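How to replace a worn inner brake cable on your bike

If your back brake has gone stiff and gritty, or the lever comes almost all the way to the bars before anything happens, there's a fair chance the inner cable has had enough. It's a lovely little job to learn on. 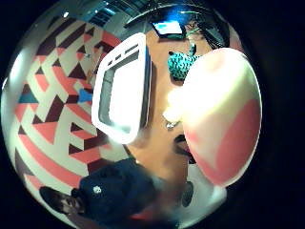

I put off doing mine for far too long, and by the time I got round to it I'd ridden 3779 miles on the same cable, most of them on the hilly road between Jamville and Fatden, where you do rather want your brakes. So please don't follow my example! These notes are for drop-bar bikes with ordinary rim brakes. Discs are a different afternoon altogether.

What you'll need

A new road brake inner (check the shape of the nipple against your old one before you leave the shop, as mountain bike ones have a different end)
A 5mm Allen key
Proper cable cutters – pliers will only fray it and make you cross
A cable end cap
A drop of light oil
A rag

I used a Niazi stainless inner, but any decent make will do.

Taking the old one out

Open the quick release on the brake caliper and wind the barrel adjuster all the way in, then back it out by 2 turns. Snip the end cap off the old cable and undo the pinch bolt. You don't need to take the bolt right out, just slacken it until the cable slides.

Now pull the brake lever in and look inside the hood. Push the cable up from the caliper end and you should see the nipple pop out of its little seat. Mine was stubborn and wanted a poke with a small screwdriver. Draw the whole thing out slowly, and if it comes out rusty or kinked, have a good look at the outer casing too. A rough outer will spoil a new inner in no time, and it's so disheartening to do the work twice.

Threading the new one

Wipe a little oil along the cable with your fingers and feed it in through the lever, down the outer under the bar tape, along the top tube and out at the caliper. If it stops, don't force it. Pull back an inch, give it a twist and try again. I nearly always get stuck on the bend at the bars.

Check the nipple is sitting snugly, then pass the cable through the barrel adjuster and under the pinch bolt washer.

Setting it up

Close the quick release. Squeeze the pads against the rim with one hand, pull the cable snug with the other and nip up the bolt. Let go, and see how the lever feels. Then tighten the bolt properly, and squeeze the lever hard 15 times or so to bed everything in. It'll probably go a bit slack, so take that up with the adjuster.

Trim the cable, leaving a couple of inches, and crimp the cap on. Spin the wheel to check nothing rubs, and try the brake somewhere quiet before you go near a hill.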